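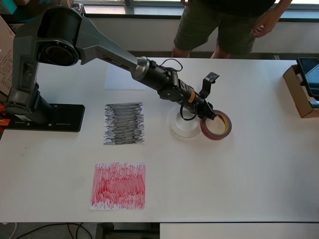
Labels printed from Tavix since the version 3 update come out with the last line of text shaved off at the bottom, and I don't accept the first reply I got, which said the tape was worn. The tape was new. What I want is plain enough: a narrow strip with one line of text and a barcode, printed straight, which I can wrap around whatever needs it and still read. Orange stands out on black, so color was never my complaint. My complaint is that the text is cut and the support page says it isn't.

Ticket opened 19/02/2023 by Anathi Botha
Product: Tavix label software, desktop
Printer: Gallex, 24 mm tape, 300 dpi
Priority: Normal (I chose High. It was changed.)

What happens

I open a saved template, type the text and print. The preview shows two full lines with a margin under them. The label comes out with the second line missing its lower part, so a "g" looks like an "a" and a "Q" looks like an "O". On an inventory label that matters. The barcode still scans if it is at the top and fails most of the time if it is at the bottom.

Same template, same printer, old version of Tavix on the laptop in the back office: prints fine.

Already tried, before anyone asks

Cleaned the print head with the pen that came in the box. No change.

Swapped the tape cassette for an unopened one. No change.

Swapped the USB cable. I did not expect this to do anything and it didn't.

Reinstalled the Gallex driver. The installer said it succeeded. The driver date in the printer properties was the same before and after, so I'm not convinced it replaced anything.

Made a blank template and typed the text by hand. Same fault, which rules out "corrupted template" as far as I'm concerned.

Reply from Baketa support

Hello, thank you for contacting us. Clipped text is normally caused by worn tape or by a font that is too large. Please reduce the font size and try again. If this resolves the issue you may close the ticket.

Reply from Anathi Botha

I reduced the font size. The text now fits because it is smaller. I don't call that fixed, and I'm not reprinting our whole storeroom in letters I need glasses for. Please look at the log I attached. Under "printable height" it says 236 dots. The older version, sending the same label to the same printer, gives a larger number. I would like to know where 236 comes from.

Reply from Baketa support

Thank you for the log. Could you confirm the tape width selected in the Page Setup window? Please also try Auto Detect.

Reply from Anathi Botha

Page Setup says 24 mm. It has always said 24 mm. I turned on Auto Detect, and it also says 24 mm, and the label is still clipped. So the screen has the right width and the job goes out with the wrong height. Working that out on a calculator, 236 dots at 300 dpi is roughly what you'd get from a 20 mm print area. My guess is that the update brought in a fixed margin meant for some other model. It's only a guess, but I notice it's the first explanation in this ticket that uses the numbers.

Reply from Baketa support

We have passed this to the development team. As a workaround, please open Printer Options, choose Custom Media, and set both margins to zero.

Reply from Anathi Botha

Tried it. First label was good, both lines whole, barcode scans top and bottom. I then closed Tavix, opened it again and printed another one, and the margins had gone back to what they were. Custom Media does not save. I can set it every morning, but the person who covers for me at our Xaba site will not know to, and they'll print a drawer of bad labels before anyone looks.

Please don't mark this as solved. The last time I reported something I got a "resolved" email in August and the same fault was there in the next release.

Status: Waiting on vendor

Home Tickets Knowledge Base Downloads Contact Log out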